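Workshop notebook, September: the blue rods and the cabinet by the door

Started just after 9, coffee in hand, big plans, most of which did not survive the morning.

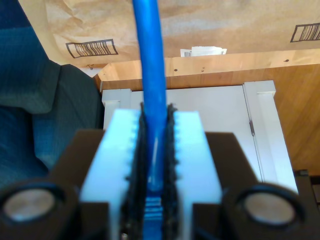

What I wanted to get done

Sort the blue rods once and for all. We've got two lots mixed together, the ones from Calvo and the older ones that came over from Dirnarham when we cleared out that storeroom, and from arm's length I can't tell them apart (I tried, with my glasses on and with them off). Both are blue, both are round, and both roll off every bench we own! I need matching ones for the display stands going to Wamthorpe, so guessing won't do.

Sorting

First I tried weighing them one at a time on the little kitchen scale. Hopeless, the readout kept jumping around and I got different answers for the same rod. Then I thought of just rolling them down the tilted drawing board and watching which ones wobbled, and that worked so much better. The bent ones give themselves away right off. They went in the long box under the window, marked BENT, please don't put them back with the others like last time.

After that I used the hole gauge. The Calvo rods slide through the 20 with a tiny bit of play and the Dirnarham ones stick about halfway. Do it gently, I shoved one and then spent ages getting it back out with soapy water.

132 rods altogether, bent ones included. More than I'd have guessed, and enough for the Wamthorpe stands even if we spoil a few cutting them.

Cutting test

Cut three of the bent ones for practice. The fine saw leaves a nice end if you wrap masking tape around first and go slowly. The coarse saw chews it up, don't bother. I also tried the Amier glue on two offcuts and left them clamped for 30 minutes. Held when I pulled, but I could twist them apart, so I'm leaving the next pair overnight before I say anything rude about it.

The cabinet

While I was at it I cleared the bottom shelf of the white cabinet so the good rods can stand upright in there. They fit with the door shut, just. The label maker was behind the paint trays, by the way, so whoever was looking for it can stop.

Still to do

Check the overnight glue pair.
Order another 2000 of the small felt pads, we go through them like candy.
Write the rod lengths on the inside of the cabinet door.
Ask Wamthorpe if they want the ends capped or left plain.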